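The air in the cat wing

Cross-infection between cats in shelters is mostly a matter of airflow, stress and hands. Trarnach Animal Shelter, which takes in cats from a catchment of farms and small towns, has spent the past two years working on the first of the three.

The shelter's cat wing was built as a single room with a dropped ceiling and one return vent at the north end. Supply air entered at the south wall, passed over 36 cages and left by way of the isolation bay. On paper that arrangement put the sick animals downstream. In practice the return was undersized, and smoke-pencil tests showed air from isolation rolling back along the floor and into the lower tier of cages.

Upper respiratory infection, usually feline herpesvirus or calicivirus, was the result. Neither pathogen travels far on its own. A sneezing cat projects droplets a metre or so, and most of the spread in any shelter is by bowls, sleeves and bedding. Poor ventilation adds to the load in less direct ways: ammonia from litter irritates the airway, humidity climbs, and cats kept in stale air tend to shed for longer.

The redesign was drawn up by Kullberg, a mechanical contractor that had previously worked on dairy sheds. It divides the wing into four zones, each with its own supply and exhaust. Isolation is held at negative pressure relative to the corridor, and intake at slightly positive. No air is recirculated between zones. A heat recovery core with fixed plates, so that the two airstreams never mix, takes the edge off the winter heating bill.

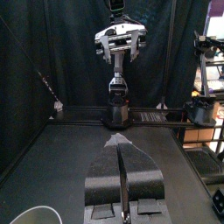
Patricio Villanueva would have put the money into caging first. Double-compartment units, he argues, let staff clean one side while the cat stays in the other, and a cat that isn't handled twice a day is a cat that doesn't break with herpes in its first week. He accepts that the old return vent had to go, but says the cages should have been in the same tender.

The point is well supported. Latent herpesvirus reactivates under stress, and small cages are a reliable source of it. The shelter has since cut portals between adjoining cages on the upper tier, which halved the number of housing units there and gave each cat a separate litter area. The lower tier will follow when the Garrido bequest is released, probably in November.

Controls were the weak spot of the first winter. The Novix pressure sensors fitted at each door drifted in cold weather, and the isolation alarm sounded so often that night staff muted it. Relocating the reference tubing away from the exterior wall cured the drift. Alarm limits now carry a 42-second delay, long enough for a person with a carrier to get through the door.

Filters cost $685 a set and are changed quarterly. Pre-filters go more often during kitten season, when fur and litter dust can blind them within weeks. Staff log the pressure drop at 7 a.m. and swap them once it reaches 200 pascals — a figure set by the fan curve, and one that other shelters should not copy without checking their own.

Hand hygiene remains on the list. Gowns are colour-coded by zone, and cleaning runs from healthy adults to kittens under quarantine and then to isolation, with the mop heads left behind at each door.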